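16 January 2020

I've had an old desktop with its side off for the best part of a week now, and I've reached the stage where I talk to it. Good morning, computer. Mind the screws, computer.

It came to us in a job lot when Starbridge cleared out their upstairs office. They were getting rid of a whole row of towers, all the same sort, and we said yes to 2 of them before working out how we'd get them home (one on each lap, on the bus, if you must know, and a very patient driver). The first one is fine. It starts up, it hums, it does its emails. The second one beeps at me and then sulks, so that's the one I've been opening up.

I do love the inside of an office computer. They're so plain and sensible. No lights, no windows, no glass. Just a green board, a big grey box of a power supply with its grille at one end, and that fat twist of cables coming round in a curve – yellow, orange, red, black, a bit of purple. Somebody once had to work out how long each of those wires should be, and I hope they were pleased with themselves.

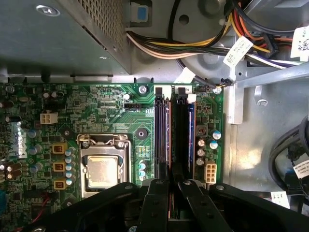

*Degefa Mend & Make Club – computers and small electricals*

The cooler is off the processor, so you're looking at the bare metal lid, smudges and all. I used to be terrified of this bit. I'd read so much about how you mustn't touch anything, mustn't breathe, mustn't wear a jumper. Then I did my first one at the club last July, on the hottest evening of the year, and it was a bit like taking the lid off a stiff jar. Lever up, lid up, look, lid down, lever down. I've left the processor where it is this time, as I've no reason to think there's anything wrong with it. It'll want a proper wipe and a fresh dab of paste before the cooler goes back on, and I must remember to buy some, as the tube in my drawer has gone like old toothpaste.

A word about labels. There are paper ones tied round the cables, with tiny print and barcode-like markings, and I always want to snip them off because they look untidy. Don't! I did that on an old Tranon machine and then spent an entire evening trying to work out which power supply I needed to order. The replacement cost me 30 quid and it was the wrong one. So now the labels stay, flapping about like luggage tags, and I tuck them down the side when I put the lid on.

My other rule is that the case goes down flat on its side before anything else happens. I know people who work on them standing up, and I don't know how they do it. Everything you drop goes straight to the bottom and under the board, and then you're shaking the thing like a money box. Laid down, you can see the lot, and there's somewhere for your elbows.

Back to the beeping. I looked the pattern up and it seemed to point at the memory, which cheered me up no end, as memory is the nicest thing to have go wrong. It doesn't need a screwdriver or paste or any real courage. You open the little latches at the ends of the slot, lift the stick out, have a look at it, perhaps give the contacts a gentle clean, and put it back. I must have done it dozens of times and I still hold my breath when it goes in. 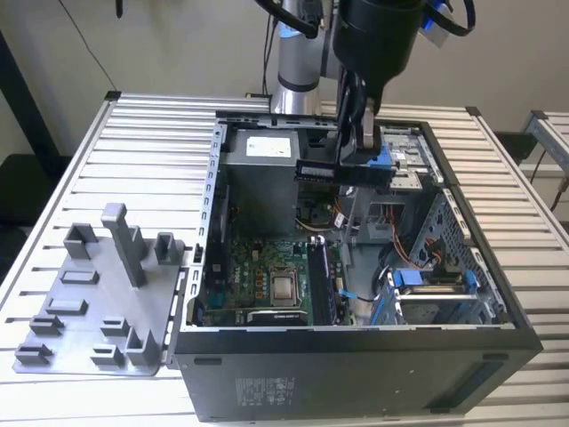
The trick, if there is one, is to get the notch lined up before you push. There's a small gap in the row of contacts and it isn't in the middle, so a stick only fits one way round. I've seen grown adults lean on one that was back to front (all right, it was me, it was the Stevov, and we don't talk about the Stevov). Hold it level, let it sit in the slot, then press down on both ends. It takes more of a push than you'd like. When it's home the latches should close up by themselves and you get a lovely click.

If reseating it doesn't cure the beeping, the next thing is to try one stick at a time, in one slot at a time, and write down what happens. Do write it down. I never used to, and I'd end up four goes in with no idea whether I'd tried the left one in the far slot or only thought about it. The back of an envelope will do.

After that I want to have a look at the drive cage. The blue plastic bits are the clip-in sort, which I'm all for, as you can swap a drive without hunting for those tiny screws with the odd thread. I've got an elderly hard drive put by which says it's done 2,000 hours. That's nothing for a drive, so it may as well have a second home. It's not fast. But then the plan for this machine is for it to sit on the club's front desk and print the sign-in sheet, and it could probably manage that on a bicycle dynamo.

A few of you asked after the last post what I use for dust. A soft paintbrush, a clean one, and I hold the fan still with a finger while I do it. I've had no luck with the tins of air, they always run out just as I get going and my hand goes numb.

Oh, and if anyone has a spare power lead with the ordinary kettle-type end, please bring it along to the next session. We had a whole box of them and they've walked off again.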